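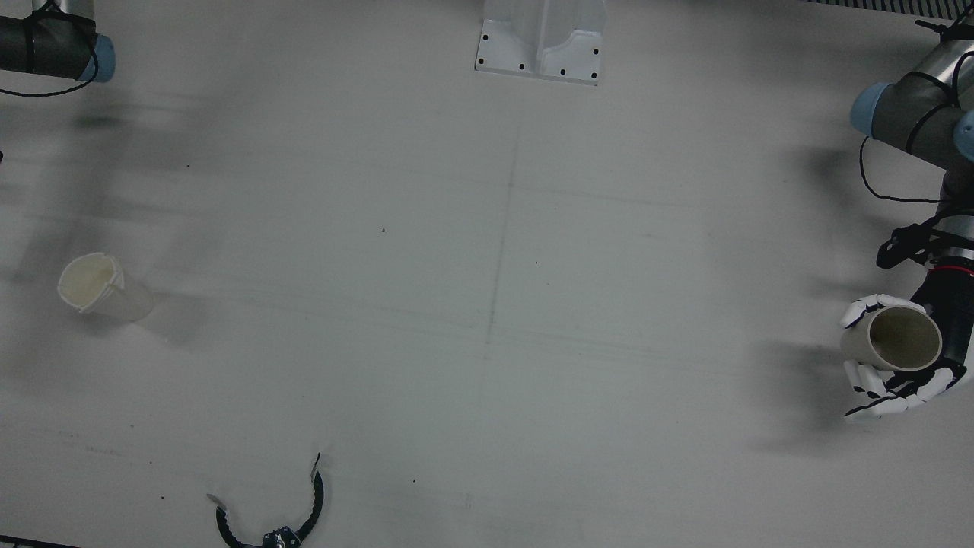

Dear Gopinath Arumugam,

Thank you again for the Pastness grant, and for your patience with my long letters! We've spent $338 of the $2000 so far, mostly on cable and bolts, and the two-armed build is coming along nicely in our shared shop.
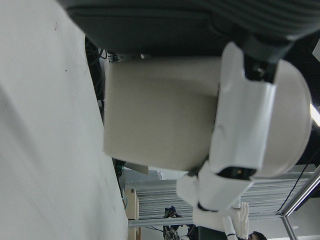 White arm and hand, with the shelving behind.

Paper cups are our practice piece this month, as they're cheap and show at once when a grip is too hard. I've gone through 8 of them, I'm afraid.
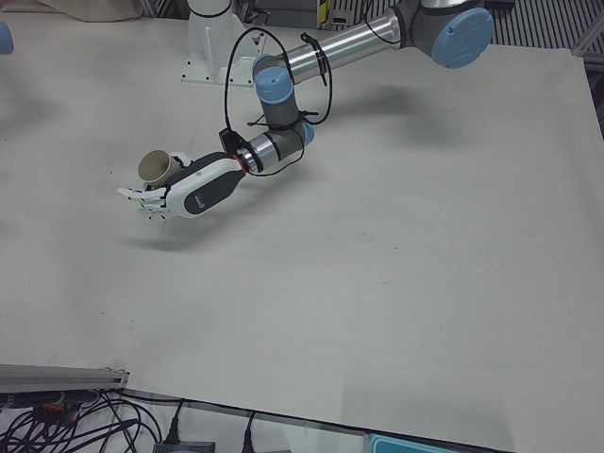 Next I'd like to tidy the cabling, then try handing a cup from one arm to the other.

Warmly, and with thanks from all of us at Quan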